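Workshop notebook, Sunday, April

In by 11 and the table is finally where I wanted it, up against the white wall. I love this tabletop. The grain runs across it in wavy bands and you get a different mood off it depending on where the lamp is. Shinji Shibata thinks we should cover it before we scratch it to pieces and he's probably right, but not this week!

Table things, before I forget:

Power strip stays on the right side. It's the white one with the red on the switches. I tried it on the left for a morning and kept reaching across everything. It can lie at whatever angle it likes as long as I can get a thumb on the switches.

Gray metal bar: good piece of stock, nice to handle. The offcut from the Jaseck order is the same stuff, I think, so don't throw that one out. It's on the shelf with the Grirach tins.

Need to buy: painter's tape, a better square (the Gillies one is out by a hair, checked it against the Wuvano and against the door frame), pencils, always pencils.

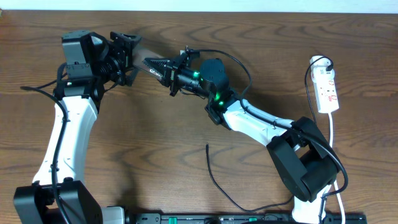
Wood and cardboard

Been wanting to write this down properly. I'm so pleased with how plain cardboard behaves next to wood. It's matte, it doesn't throw light back at you, and when you stand a piece near a strongly grained board your eye goes straight to the line where the two come together. Corners are much easier to judge that way. With two wooden faces I lose the edge in all those swirls, and I end up feeling for it with a fingernail.

Creases don't seem to matter much. I had been ironing them flat (yes, with an iron) and I've stopped bothering. A fold line is fine too provided it stays clear of the corner. Spine of the fold outward, otherwise it creeps shut overnight. 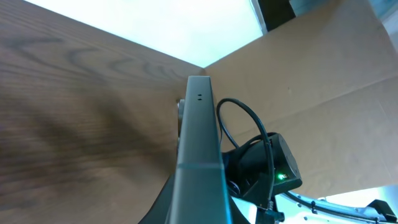 The shadows are the other half of it. With strong light behind, the top edge of the wood comes up as a clean diagonal, lovely, but lower down the board goes dark and soft and I can't read the grain there at all. Want to try a second lamp, low, from the left. Shinji has one with a clamp. Ask him.

Also try: the same board flipped end for end. White card in place of the tan. I suspect white will be too much with that much light about, but it's a five minute test so why not.

Paper budget is fine, 16 sheets of the heavy board left and a pack of 100 of the thin. Good afternoon's work. Swept up, strip switched off at 5.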